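Open Afternoon at the Pranine Workshop, Skusisholm

We had been promising ourselves this visit since January, and what a lovely afternoon it turned into! Nisreen Farah met us at the door and took all 16 of us through to the back, where we could watch the hand-held grippers at work.
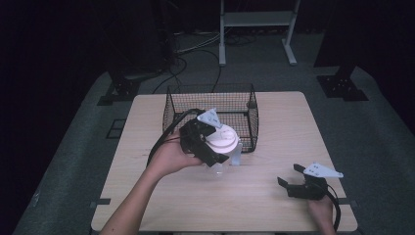
Photo: Hanan Moussa

One gripper in each hand, and a white-lidded cup held up just in front of the wire basket. Nisreen makes it look easy (I had a turn later on and I can tell you my wrists disagreed). Afaf Karam kept up a running commentary for those of us standing farther back, bless her.

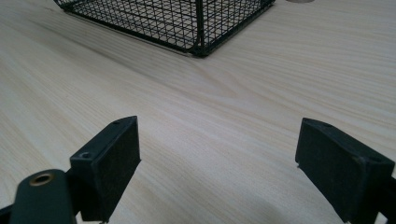

Gripper open, basket on the table beyond.

Morag asked very good questions about the fingers, and we could happily have stayed on them until supper. Afaf told us she practices for 20 minutes before she starts on anything that matters, which made me feel a good deal better about my own turn.

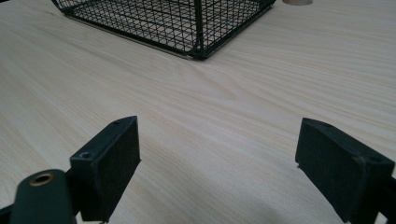
Then there was tea, and Viorica's almond cake, and more talk than I could possibly write down. Our thanks to everyone at Pranine for having us.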